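Flurina Gruber has heard the pitch often enough to recite it. You show the robot the job a few times, and it picks the job up. She has run the demonstration sessions at Larkbridge since August, and she doesn't buy it.

"A few times," she says. "We recorded 1000 runs of one task. Then we moved to another table and the success rate fell apart."

Larkbridge collects demonstrations by hand. A person holds a gripper in each fist, does the chore, and the recordings go off to train a model. Before that the company tried remote control, with an operator steering the arms from a desk. Gruber calls those months slow and miserable. One operator, Prasetyo Entili, got through 60 usable runs before asking for other work.

"By hand is faster, I'll give them that," she says. "But faster at what? People are sloppy. They fix a bad grasp without noticing, and the robot gets taught the fix along with the mistake."

I put it to her that her colleague Xinyi Wan is far more hopeful. Wan told me that 245 runs from careful people would beat any number from bored ones.

"Xinyi may be right. Find me the careful people."

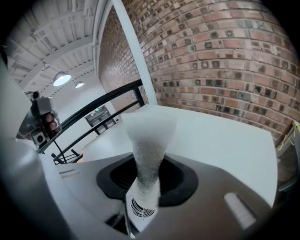

What bothers Gruber most is how much a demonstration leaves out. The person feels the grip tighten and knows when to stop, and she isn't convinced enough of that survives in the recording. Then there is everything the camera takes in that has nothing to do with the job. "Look at that brick wall, all those dark squares," she says. "And the lamps, the railing. You know they don't matter. Who told the model?" Wan's answer is to record in more rooms. Gruber wants to see the test results first.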